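Butcher block top for a work table: oil it, or varnish it?
Asked by Horațiu Vlad in Woodwork & Finishing, 2569 views

Hello everyone, and thanks in advance for reading all this. I have a table top made of joined strips, light wood mostly, with some redder pieces mixed in, and I can't make up my mind how to finish it. It will live in the back room where we do a bit of everything (sorting, gluing, lunch when it rains). My wife likes the look of bare wood and I like not having rings from coffee mugs, so you can see the problem! I've read so many pages that say opposite things. Do I oil it, or go straight to a varnish? And does the bottom need anything?

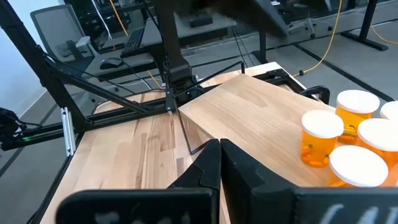
Joined strips in cream, tan and reddish brown, with a light box on top.

Jarosław Żak
Welcome, Horațiu! I've done a few of these over the years, including the long one at the Skorlow workshop, and I've changed my mind more than once, so take this as one man's habit.

For a table that gets lunch and glue on the same day I would go with a wiping varnish, in thin coats, and let each one dry overnight even if the can says you can hurry. Oil is lovely and very forgiving, but you will be putting it on again every few months, and be truthful with yourself about whether you'll do that in October when the room is cold.
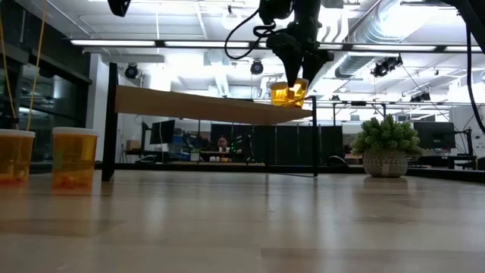

Shine is the other thing to think about before you buy anything. Gloss throws every ceiling light right back at you, and after a week of that at Dhillon we all went looking for satin. If you've already bought gloss, don't throw it out! Let it cure properly and then rub it down gently with a gray pad, always along the grain.

As for the bottom, yes, please do it. It doesn't need to be pretty. I gave mine the same number of coats as the top, and it has stayed flat through some very damp springs.
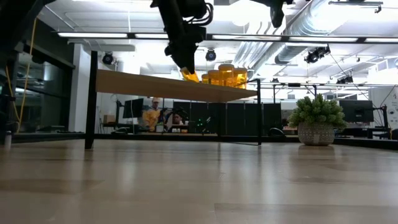
Leave a little play in the screws where the legs go on, too, so the wood can move across its width with the seasons. Slotted holes are easy to make with a drill and a small file. And lay your oily rags out flat outdoors to dry before they go in the trash, never balled up in a corner, because they can heat up and catch fire on their own.
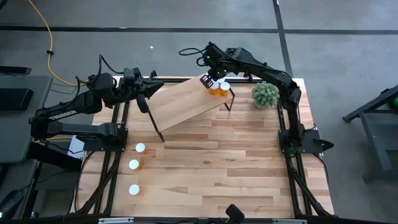

Strips running left to right, small dark knot near the center.

Prelolell
just oil it. 300 grit, 2 coats, wipe off the extra, done. mine is fine

Horațiu Vlad
Thank you both so much, this is a great help. I think I'll try the satin varnish on an offcut first and let my wife have the final say. Jarosław, I would never have thought about the screws, so I'm off to look for my little round file.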